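Visit to the Hendricks test rooms, Rorbridge
Last updated: Tue 9 January

I went to Rorbridge to see how Hendricks compares grippers on soft goods. Our own bench work at Brirness has been on cartons and trays, and we are looking at linen handling for a hotel customer. Roswitha Sperling, who runs the trials, met me at the door and we started in the bedroom set-up straight away. 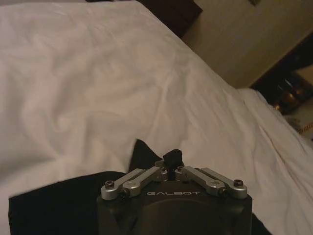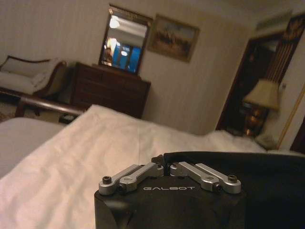 Wrist camera views, Galbot gripper, bedroom.

The bedroom is furnished the way an older hotel would be, with a dresser, a mirror and a table lamp, and bedding is the main job in there. Two grippers are being compared. One is the parallel-linkage unit with the Galbot name on the housing. The other is a Plurnico two-finger unit with wider pads, which was on the bench next door with its cover off. I saw it run only in the afternoon.

Each gripper gets 30 attempts per task before anyone changes a setting. The task I watched longest was picking up the edge of a sheet and drawing it toward the head of the bed. Roswitha's team scores a pick as good if the cloth is still held after six seconds. They do not score how neat the bed looks. I asked about that and she said it would come later, probably in June, once they have agreed on what neat means.

The narrow fingertips did better on a single layer of cloth. The wider Plurnico pads tended to push a fold ahead of them, then close on two layers or on nothing. On a pillow the result went the other way, and the wider pads were clearly steadier. I did not see enough runs on towels to form a view.

Camera position took up more of our talk than I expected. At the wrist you get a close view of the fingers, but the housing covers a good part of the bottom of the picture. White bedding is also hard to read in warm, dim light. They have tried a second camera on a stand at the foot of the bed and found it useful for locating the sheet edge, less so for the final close. The log so far holds 136 runs with both cameras and they want 500 before comparing them properly.

The controller is the same for both grippers. Swapping over means four bolts, one cable and a recalibration, and the recalibration is the slow part. We waited through one of these and had coffee.

I came away with a copy of the scoring sheet and a loan form for the Plurnico unit. I would like to run the pillow task at Brirness with our own arm before we order anything. Parking at Rorbridge is at the rear of the building, and the front gate is locked after five.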